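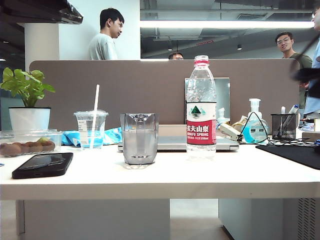 Desk and Workstation FAQ

Does a closed laptop count as cleared?
Yes. A closed laptop may stay flat on the desk overnight. Connect it to the dock or shut it down first.

Which drinks are allowed at the desk?
Bottled water with the cap on is fine anywhere. Open tumblers and cups with straws are allowed but must be emptied and removed at the end of the shift. Keep them at least 2 hand widths from any keyboard.

Can I keep fruit or other food on the desk?
Fruit in a closed container, kiwifruit included, can stay for up to 3 days. Cut fruit goes in the kitchen refrigerator.

Are plants permitted?
One per desk, in a pot without drainage holes or with a saucer. Maximum load on the Valtonen divider rail is 4 kg, so pots stand on the desktop.

Where should hand sanitizer go?
At the back of the desk, away from cables and the computer tower. Refills are in the supply closet, shelf 3. Do not use sanitizer to clean screens.

How should loose cables be routed?
Behind the monitor line and down through the rear gap. Cable clips can be ordered from Skendon under item 600.

What do I do with empty bags and packaging?
Flatten and recycle the same day. The cleaning crew does not remove items from desktops.

Who handles exceptions?
Elli Eskola, office services.

Related
Divider panel cleaning
Moving to another desk
Ordering pen holders and staplers

Office Services, Dondberg | Updated 22 May 2020 | Back to top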